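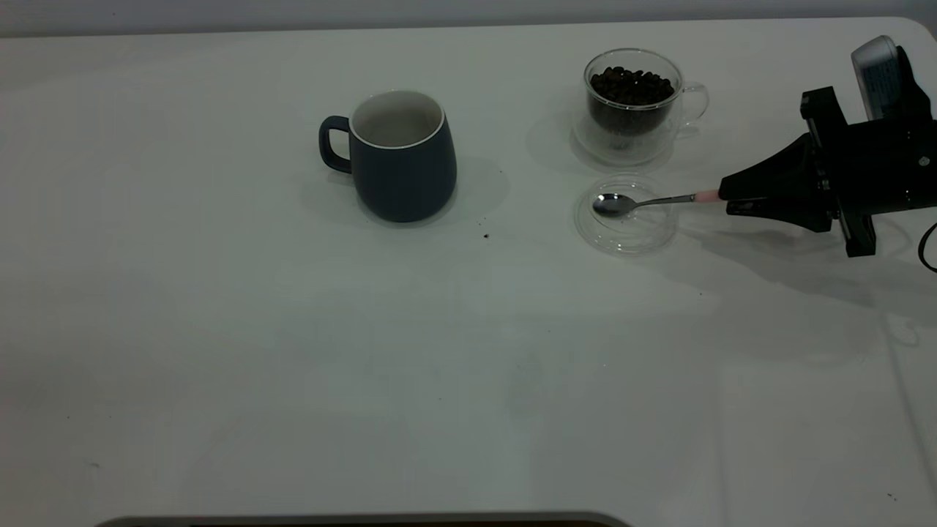

Teaching the coffee task by hand

The Alemia group has started recording its second kitchen task, scooping coffee beans with a spoon. The first task, folding a dish towel, wrapped up in November, and those recordings are now on the shared drive under Trero.

For the new task an operator sits at the next bench and moves a small leader arm. The robot arm copies the motion. Every joint position is saved along with the camera video, and the pair makes one demonstration. Fengying Zheng set the target at 136 demonstrations before the first training run. The group had 37 when this issue went out.

The task as written has the arm pick beans out of the glass cup with the spoon, carry them across to the mug, tip them in and return the spoon to its saucer. Operators are asked to do it in one smooth pass. If a bean gets away, they keep going and leave it where it lands until the recording is closed. Xinyi Feng wrote the instructions and says the hardest part to get across to new people is speed. Most of them begin much too slowly, and the model learns the hesitation along with the motion.

"You want to move the way you would at home, maybe a little slower than that," she said. "If you stop over the cup to think, throw that one out and start over."

The spoon took longer to settle on than the arm did. Plain steel handles turned in the fingers when the bowl touched the beans, so the group changed to one with a pink grip on the end. Nabil Zoubi is keeping a short list of handles that hold and handles that slip, and would like to hear from anyone who has tried others. 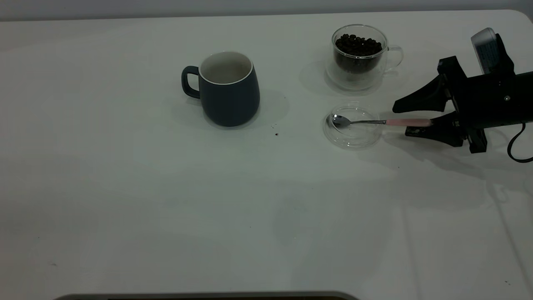
The spoon at its saucer, with the cup of beans behind it.

Glass has been the other concern. The cup and saucers are clear, and on a white table their edges are hard to pick out on video. Khrystyna Pylypenko wants to keep them in because people own glass cups and the arm will have to deal with them. Zixuan Du would like a matching set of recordings with a solid-colored cup, so the two can be compared. The plan for now is to finish the glass set first and add 32 demonstrations with the other cup in December.

Operator sessions run from 2 in the afternoon until the room closes. No experience is needed, and a practice period on the leader arm comes before any recording. Sign up on the sheet outside the Polat room or write to Zixuan. Please wipe the table between sessions and put the beans back in the jar marked Prolovura. They are stale and should not go in the coffee maker.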